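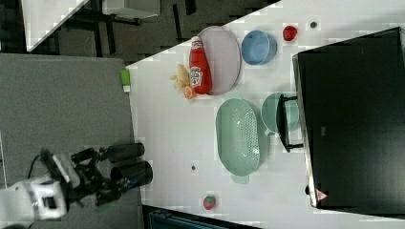
Get rid of the sticker packs and see who still opens the camera, was Neville Goodall's comment on our first draft, and it changed the whole report. We had been treating the Zallunlow face filters as the reason people buy the phone. He thinks they are the reason people try it in the store. Different question, so we redid the survey.

Project report, group 2
Do branded filters keep people using a phone camera app?

Background
Zallunlow sells two phones, the Fullov and the cheaper Cistari. Both come with the same camera app. In September the app got a set of cartoon masks made with Moschos, the animation studio. Big ad push, posters all over campus. The masks work on the front camera only and need a download on the Cistari, which matters later.

Method
39 students filled in the form. 22 own a Fullov, 15 own a Cistari, 2 said they own both (left those out of the comparison). Questions on how often they open the masks, whether they sent one to anybody, and if the masks came up when they were choosing the phone. Ifigeneia Balaskas wrote the second version of the form, the first one had a leading question in it.

Results
Most Fullov owners tried the masks the first day. After a week it drops off hard. The ones who kept going mostly use them in video calls, wich we did not ask about directly, it came from the comments box. Cistari owners: a lot never did the download. Several didn't know there was one.

Hardly anyone picked the masks as a reason for buying. Battery and price won by a mile on both phones.

Problems
Small sample, all from one campus, mostly first years. Self reported use, no app logs. Should of asked the date they got the phone, because new owners play with everything. Also the form went out during midterms.

What we think
Masks get attention at launch. Not much sign they keep people in the app. If Zallunlow wants that, put them on the Cistari from the start and make them work on the back camera too.

Still to do: fix the chart labels, add the form as an appendix.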